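Ticket: Plates tipping in dish rack, two-arm cell
Project: Wavville
Site: Welturstead
Status: Open (much better, though!)
Opened: 8 October 2023

Summary

The plate-loading task stalls on the last part. The arms get hold of a plate, lift it and carry it over to the rack, and then the plate either rides up on a tine or leans over and rests on its neighbor's slot. I'm filing this as a problem, but I want it on record that I'm thrilled we have this problem. In August we couldn't get a plate off the table at all.

What we expected

Plates start flat on the table. Each one ends up standing on edge between two tines, with both grippers clear of the rack. Any order is fine.

What happens

First batch was 100 tries. Pickup was good nearly all the way through. Most of the misses were at the rack, and nearly all of those were on the right arm. The left arm drops its plate in so smoothly that I stopped to watch it a few times when I should have been writing things down.

Log

Entry 1. Checked the mounting bolts on both bases. All tight. Reran the homing routine on each arm, no change.

Entry 2. Swapped the two flowered plates left for right in case one was a little warped. Misses stayed with the right arm, so the plates are off the hook.

Entry 3. Looked at the purple cables. With the right arm stretched toward the rack, its loop pulled snug and the wrist turned a touch late. Gave it more slack and clipped it again lower down. Misses dropped right away, maybe by half. Very happy with this one.

Entry 4. Put the rack back at the upper center of the table, empty, with the two flowered plates on either side and the one with the orange sunburst in front. Both arms over the table, ready to go again. Using this as the standard layout from now on, please don't shift the rack between runs.

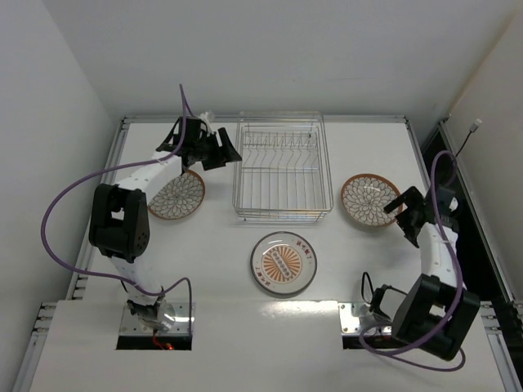
Entry 5. Ran 29 tries from the standard layout. Only 3 misses, all with the sunburst plate. My guess is the clear rim: the camera seems to read the plate as smaller than it is, so the gripper closes late and the plate swings a bit on the way up.

Entry 6. Wirkus sent new fingertip pads. Fitted them on the right arm only, to compare. Grip on the flowered plates is lovely now. Sunburst plate still swings.

Entry 7. Asked Hrnčiar for a rim setting we can change per plate. They have one in testing and will send the build.

Can it do the dishes yet?

People keep asking me this, so I'll put it here. It can rack a few plates it knows, from a clear table, slower than you or I would. Stacked plates, bowls and anything greasy are still ahead of us. But I would let it load my rack at home tonight, and I'd stay up to watch!

Next steps

Install the Hrnčiar build when it arrives.
Fit pads on the left arm.
Run 400 tries, mixed plates, same layout.
Leave this ticket open until the sunburst plate goes in clean on both arms.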